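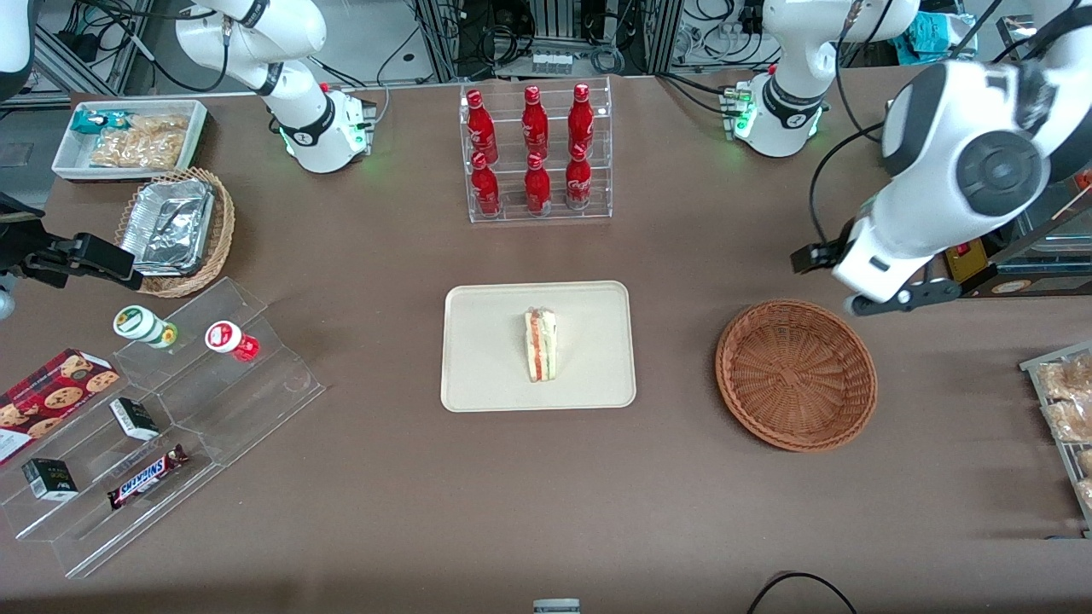

I started my second run of Prustine at the end of winter, and this time I promised myself to play it slowly. The first time I finished it in 19 evenings, always in a hurry, because my friends were ahead of me and I was afraid of spoilers. It was a mistake. Prustine is a game about keeping a small roadside shop in a port town called Hinddale, and it does not reward people who run. In the first chapter you have almost nothing to sell. I remember one morning in the game when my whole stock was a single sandwich, and I put it in the middle of the counter and waited. A triangular sandwich standing up by itself on a beige tray, with a bit of red and a thin line of green between the bread, and an empty wicker basket next to it, gives me exactly the same feeling as that morning. You want somebody to come in, and you also don't want to lose the only thing you have.

I should say first that I play on PC with a controller, in English, which is my third language. The English text is good. There are some letters from the grandmother which I had to read two times, but I think they are difficult on purpose, because she writes like an old person who is angry with the post office.

What changed for me in the second run is the money. At the beginning you get 3000 coins and a debt. In my first run I spent almost everything on shelves, because the tutorial talks so much about shelves. Now I think the shelves can wait until the second chapter. I bought the cheap oven, two sacks of flour and the fishing license, and I kept the rest. The fishing license looks like a joke item, but it opens the pier before breakfast, and at the pier you meet the ferry captain much earlier than the game expects. He has three extra conversations if you come before the storm. I did not see any of them the first time.

The captain also sells you the blue lamp for 154 coins. Buy it. I will not say what it does, only that you will be sorry in the lighthouse if you don't have it.

Now about the combat, since every discussion of this game becomes a discussion about the combat. Yes, there is combat in a shop game. At night you go under the town to collect ingredients, and the things that live there are not happy about it. In the first version it was really too slow. The dodge had a delay, and when you were carrying a full bag it felt like moving a refrigerator. The last update made the dodge faster and changed how the weight is calculated, and I can feel the difference. It is still not a great action game. The enemies repeat themselves, and the big crab is only a small crab with more health. But I stopped avoiding the night, and this is already something.

My friend Everaldo Vasconcelos does not agree with me. He says the old weight system was the best idea in the game, because it forced you to choose between a full bag and a safe way home. I understand him. In the old version I once left eleven mushrooms on the stairs to save one bottle of oil, and I was thinking about those mushrooms for the rest of the evening. With the new numbers I take everything. So perhaps he is right and I am only more comfortable. There is an option in the menu to use the old weight, by the way, under "Classic Rules," and you can change it each time you sleep.

The character I want to talk about is Yuan. In my first run I thought she was simply the rival, the owner of the bigger shop across the square who lowers her prices each time you lower yours. I fought with her for the whole summer season and I won, and her shop closed, and the game gave me a trophy. I felt terrible. This time I did not touch my prices. I bought bread from her when my oven broke, and I answered her letters. From the second chapter she starts to visit you at closing time, and she sits on the box near the door and talks about her brother. It is maybe two minutes each visit. The voice acting in these scenes is very quiet — I had to turn off the fan in my room to hear it well.

I don't want to tell the ending of this path. I will only say that it needs the autumn festival, and that you must not sell the red kite to the tourist, even when he offers you 1114 coins for it. It is a lot of money at that moment. I stayed in front of the screen with the two answers open for a long time, and my tea got cold.

Some smaller things I noticed. The music in the market changes when it rains, and there is an accordion that plays only if your shop is already open. The cat can be fed from the counter if you leave fish there, but it will also take fish which you wanted to sell. The map still does not show which doors you already tried, and I really hope they will fix this. The game crashed one time, in the lighthouse, and I lost half an hour. I read that this happens to other people when the autosave comes at the same moment as the lightning, so please save by hand before the stairs.

I also tried the mod called Pluser, which adds more customers and a night shift. It is well made, but with more customers the shop becomes loud and I could not follow the conversations any more. I removed it after one season. If you already know the story well, you will probably enjoy it more than I did.

The new chapter should come in March. I am now in the middle of winter in my save, with the oven repaired and the debt almost paid, and Yuan has not written for six days. I think I forgot to answer one letter. I will look for it in the drawer tonight.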